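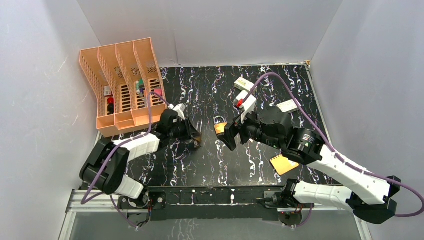 Fig. 1. Four-slot file organiser with small items, padlock still out.

Small storage - session 6 notes (A. Bailly)

Handout replaces the one from September, bin the old copy.

Main point today: a file organiser is made for paper. Put small things in it and they slide to the bottom, stack up behind each other, and you only see the top one. Look at the leftmost slot in Fig. 1 - white on red on black. Fine if you know what's in there. Less fine in a shared room.

Slotted sides help a bit. Pink item on the right shows through the mesh, so no need to label that one.

Rules of thumb:
- sort by use first, colour second
- shortest thing at the front lip
- no more than two deep per slot
- heavy things (padlocks, staplers, hole punches) go low or they tip teh lighter stuff
- padlock and key never in the same slot

Angle of the organiser - diagonal is OK on a deep table, takes up too much room on a shelf. Square it to the wall if you are short of space.

Exercise, in pairs: empty one desk drawer, sort into four groups, put back. 5 minutes. Then swap and find three things in your partners organiser without asking.

Reading: Gautier, Closdale course book, pp. 96 and 138. Skip the bit on labels, we do that next time.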